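The Speckle Page

I went a little overboard with speckled surfaces this July (50 saved samples, 20 of them gray!) and my friends at the Hustden craft room told me to put my favorites somewhere. So here they are, or the first one anyway. More going up Wednesday.
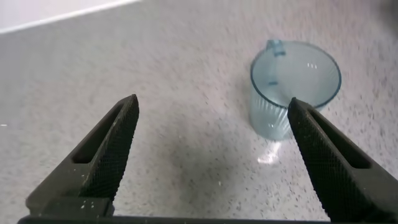
Pale gray with dark flecks and a few light tan ones. White along the far corner.

I love the tan bits. From across a room you'd never spot them, but up close they warm the whole thing up. I've got 4 more grays to add, plus a greenish one from Plerken that I keep changing my mind about. Send me yours if you have a good one!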